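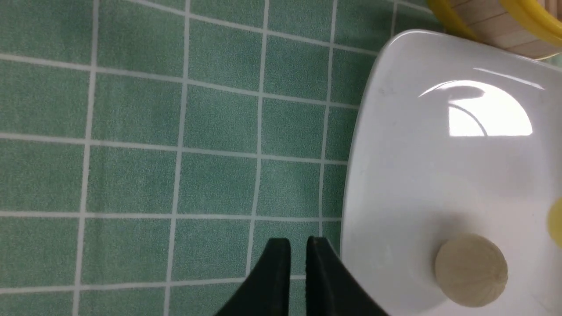

Robot prep station, Andcombe kitchen. Inspection checklist with comments, 7 October 2018. Inspected with the arm powered and the line stopped to customers. The task is the steamer load, moving buns between the plate and the bamboo basket. The station came in during May and the two people who used to load steamers by hand now share the watching, restocking and cleaning. Grid cloth lies flat under the plate and the plate has a clear rim to work to. Glare on the white glaze is strong at this station, so staff should look at the plate from the side when checking it for chips.

1. Stop button within reach of the person watching: OK.
Comment: Reachable from the stool. Not reachable from the sink. Whoever is at the sink is not counted as watching.

2. Finger tips clean and undamaged: OK.
Comment: Wipe at the start of every shift and after any dropped bun. Log shows 77 wipes signed for. Four have no initials.

3. Basket floor checked for splinters and food bits before loading: NEEDS ATTENTION.

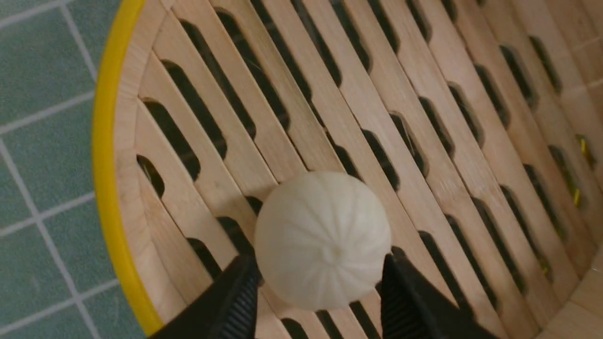 Comment: This used to be done without thinking, by the same hands that put the buns in. It now has to be a written step. Add it to the opening card, before "start arm."

4. Hands out of the work area while the arm is live: NEEDS ATTENTION.
Comment: Staff still reach in to straighten a bun. They did this for years and the habit is strong. Pause first, then reach. Retrain both shifts within 30 days.

5. Lid placed flat on the cloth, clear of the basket: OK.

6. Cables checked for wear and snagging: OK.
Comment: Check again whenever the table is moved.

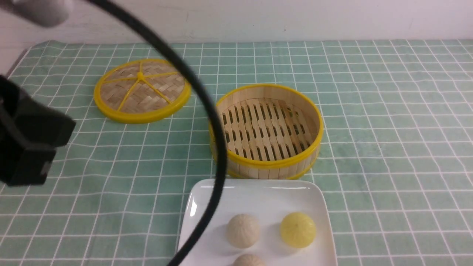
Shetty asked for it to go on record that watching is more tiring than loading was, and that an hour at a stretch is too long. The current rota has people on for two. Agreed in part. Change to one hour and swap with packing, and review at the next inspection.

7. Tablecloth smooth, no folds near the plate: MINOR.
Comment: Ripples at the front. Pull it straight and clip it.

8. Load count matches the sheet: OK.
Comment: Sheet says 3,029 since installation, arm log says the same. Of those, 924 were finished by hand after a pause. Please keep writing these down. They are not held against anyone. 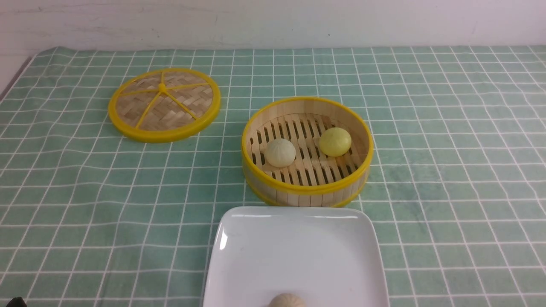

Item 8: two buns in the basket, one on the plate.

9. Manual loading still practiced: NOT DONE.
Comment: Newer staff have never loaded a steamer themselves. One manual basket per shift from now on, so the kitchen can run if the arm is down.

10. Service contact posted at the station: OK.
Comment: Sitemo number is on the wall by the door. The old Drikberg sheet is still under it and should come down.

Open items: 3, 4, 7, 9 and the rota change. Copy to both shift leads.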